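Subject: Re: [nesow-control] Grasp drift on long-handled tools, bimanual config

Replying to the list so the thread stays in one place.

> We see the commanded tool pose and the estimated tool pose diverge
> during sweep strokes in Nesow. Gripper encoders report no slip.
> Raising grip force did not change it. Is the tool frame assumed
> rigid with respect to the wrist once the grasp closes? If so,
> where is that set, and can it be relaxed per tool?
>
> Also, has anyone run the Higuchi planner with two long tools in
> the same workspace? Ours rejects most start states as being in
> collision.

Yes, it is assumed rigid. The transform is latched when the grasp state goes to CLOSED and is not touched again until release. The flag is tool_frame_latched in the grasp config. Setting it to false for one tool works on the current branch, but you then have to supply an estimate from somewhere else, or the controller holds the last value and you are back where you started.

Encoder readings will not help you. The jaws can stay at a fixed opening while the handle pivots between them. A small rotation at the jaws becomes a large offset at the brush.

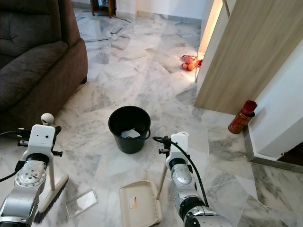 The start state problem is separate, and I think it is in the attached-object geometry. Higuchi wraps each held tool in a single box by default. With a handle that slants away from the gripper, most of that box is empty air. In our setup the left arm holds the broom with the brush head already on the floor, and the thin handle in the right gripper also runs down to the floor, with the dustpan lying between the arms. The default box for the broom overlaps the floor plane and probably the dustpan, so the state is rejected before planning begins. Replace the box with a capsule for the handle and a small convex hull for the head, and add the head and floor pair to the allowed contacts. The bucket can stay a plain cylinder.

For the drift, we run a filter on the handle axis in the head camera, updated at 10 Hz, with the wrist transform as the prior. Polished floor is a nuisance here. Reflections give false line segments, so we discard any segment that falls outside a 7 degree cone from the predicted axis. Clear objects on the floor do not show up reliably in our depth data, and I have no fix for that. We add them to the planning world by hand.

Settings from the Romthorpe config, for comparison:

tool_frame_latched: false
axis_filter_rate: 10
axis_gate_deg: 7
max_planner_samples: 2000
attached_geometry: compound

The compound option needs the Dumel mesh loader. Without it the planner falls back to the box and logs this at debug level only, so check the log before you conclude that the change had no effect.

If the start states are still rejected after this, send the contact pair dump and your grasp config.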